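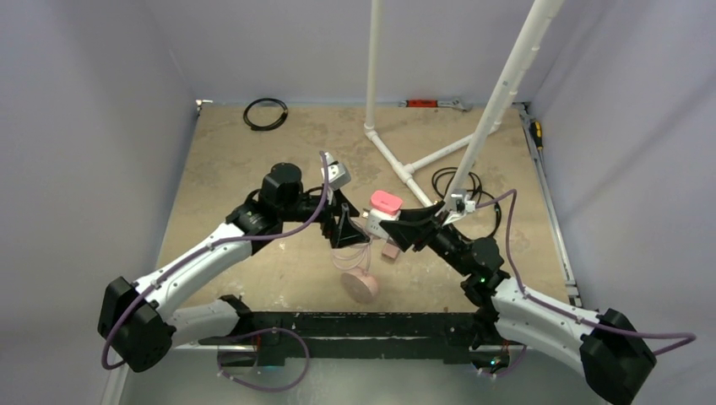
The two-arm cell, white box with the pink cap between the grippers

Reading time: 2 min

They've put robot arms on our packing bench – what happens to the rest of us?

Posted by hosthorpe_nights

I'm on small electricals at a place in Hosthorpe, and since January we've had a pair of arms in a corner of the bench room. There are 11 of us on the shift. We were told no job losses, just "different tasks", and then the meeting ended! I've packed for 8 years and I'm quick. Now I'm down to spend Mondays minding the arms, same pay, and I can't get a straight answer on whether that's a new role or a favour. Has anybody been through this? The cables alone would drive me mad, there's purple ones looping off both arms and I keep wanting to tidy them.

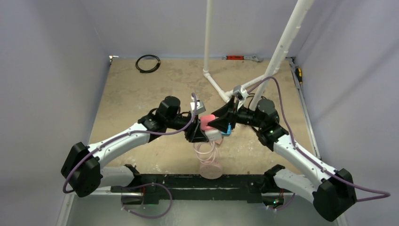

Aarti Semwal

We had this at Mornia, so yes, and it's a mixed bag. My hands and shoulders are better for it. What I miss is the talking, as you can't really chat when you're watching two grippers hold one little pink block.

Get the new duties in writing before you've been doing them for months. I didn't, and it took ages to have the minding counted as skilled work. Ask who gets called when it stops, whether your packing target drops on the days you're minding, and what training you'll get. Mine was 20 minutes and a laminated sheet. Oh, and leave the cables alone until somebody shows you which ones are meant to hang loose – I got told off for that.
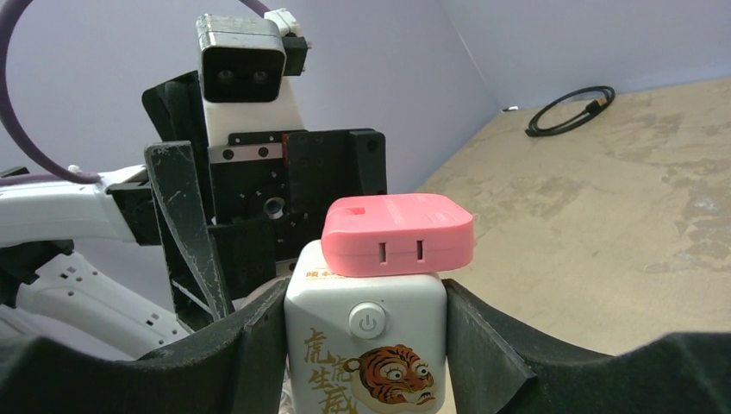
White box upright between the fingers, pink piece sitting on top

old_fider

What she said about writing. Join the union if you haven't.

pelupessy77

Bit more cheerful from me. I went from packing to looking after the machines full time and I like it. Fiddly things like boxes with a cord dangling still need people who know how they ought to sit, and that's you. Ask to be in the room when they set it up for a new product.

1,582 views
Contact us | Copyright Fider Community Help | Back to top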